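Sadodix G2 gripper kit: what it costs once it's on the bench

The price on the Sadodix page is $386, and I'd like to start there because it is the last time in this review that the number will be that low.

We're a small shop. We build sensor harnesses and little control boxes for greenhouse people, in batches that never get big enough to interest anybody with a real factory. In February I talked my business partner, Aravind Pisharody, into a budget line called "automation," a word he typed into the spreadsheet with visible pain. The plan was a small arm, a decent gripper and a fixture or two, and a machine that would take over the stage where somebody holds a wire very still while somebody else swears at it.

The arm is a Vorovo, bought used, and I have no complaints about it except the fan. The gripper took longer to choose. The short list was the Sadodix and the Hulleck, which is lovely and costs the same as a vacation. We bought the Sadodix.

**In the box**

You get the gripper body, a pair of black fingers, a cable, a bag of screws in two lengths, one of which fits, and a manual that devotes a full page to recycling the packaging. You don't get the mounting plate for your arm. That's another $100. You also don't get spare fingertips, and you'll want those before you want almost anything else. They wear. Put them in the first order, or pay shipping twice like I did.

**Using it**

Setup took an afternoon, most of it spent on the wrong screws. After that the thing is pleasant. It opens and closes quietly, the force setting goes from 1 to 16, and the low end is gentle enough for hookup wire. I run it at 3. At 6 it leaves a dent in the insulation, and at 10 you could probably crack a walnut, should your product line go in that direction.

Our test job is a red lead with the bare end bent into a loop, held up off the bench so the loop is free. It's a dumb little part and a very good test. Wire has a memory and opinions. Pinch it by the base and any bend in the jacket moves the loop off to one side, so where the fingertips are and where the business end is are two separate questions. The gripper answers the first one. You'll be paying someone or something else to answer the second.

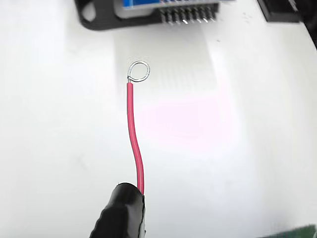

Chie Hayashi wrote in after I posted my first notes to say I was budgeting in the wrong order. Buy the fixtures before the gripper, she said, and price the wire prep before either, since a cheap gripper with straight, consistent leads will beat an expensive one that gets handed spaghetti. She also thinks the Hulleck is overpriced, so I like her.

She's right about the order. I priced the arm, then the gripper, then treated everything else as change found in the couch. A bracket to hold a module where the arm expects it to be is a real item with a real cost, and so is the evening spent making the second one after the first comes out a hair too narrow. We now have a line called "things that hold things." It's the line that grows.

**Gripes**

The software. It's called Chamoun, it is sold separately after the trial, and it asks if you're sure every time you save a position. I have never been less sure of anything than after the fourth time it asked. You can skip it and send commands yourself, which we ended up doing, but plan on a couple of days if your programmer is also your bookkeeper.

The fingers have a rubbery finish that I'd call excellent for grip and terrible for anyone who owns a cat. Wipe them down.

And the cable exits on the side where every arm I've ever seen has its elbow. A right-angle adapter fixes it. Guess whether that's included.

**Should you buy it?**

If you handle small, light parts and you can live with slow, yes. Put the plate, the spare tips and the adapter on the same purchase order as the gripper, and get your fixture money approved before anyone has seen the arm move, while they still think it's the expensive part. If your parts are heavy, or somebody above you wants the payback worked out to the week, rent a Hulleck first and let that invoice do the talking.

Aravind has asked me to add that the spreadsheet line is still called "automation," and that it's still red.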